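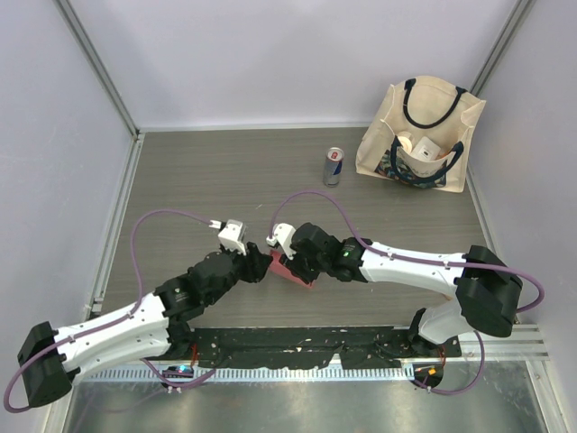
Pugh is a card game for two to six players, played with a stripped deck and small blind bets. It grew up in the harbor cafés of Odport and is still the town's favorite way to spend a winter evening. Players love it for its speed: a full hand can be over in under a minute, and the lead changes hands constantly!

Rules of play

Each player gets three cards face down and places a blind. One card is then turned up in the middle, and its suit becomes the "pugh," which beats all other suits for that hand. Going around to the left, players may stay, raise or fold. Anyone still in may swap a single card, but only once, and the swapped card must be shown to the table (a lovely source of bluffs). The highest pugh card wins. If no one holds one, the pot carries over and every blind doubles.

Scoring in tournaments

Tournament players start with 600 points and drop out when they can't cover the blind. The record for one sitting is 2,679 points, set by Hrefna Þrastardóttir at the Altgate Open, a thrilling final in which she won four carried pots in a row.

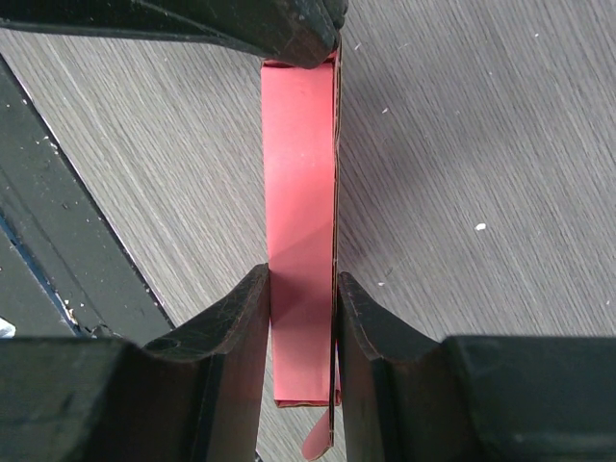 Briltonley Card Games Club, Rules and History Section

Variants

Long Pugh, devised by Ingvar Lauritsen, deals five cards and allows two swaps. It makes for slower, deeper hands and rewards a good memory. Blind Pugh leaves the middle card face down until all bets are in, so even a terrible hand has hope. Both variants are played at the club's open tables each January.

See also: Altgate Open; Stripped decks; Carried pots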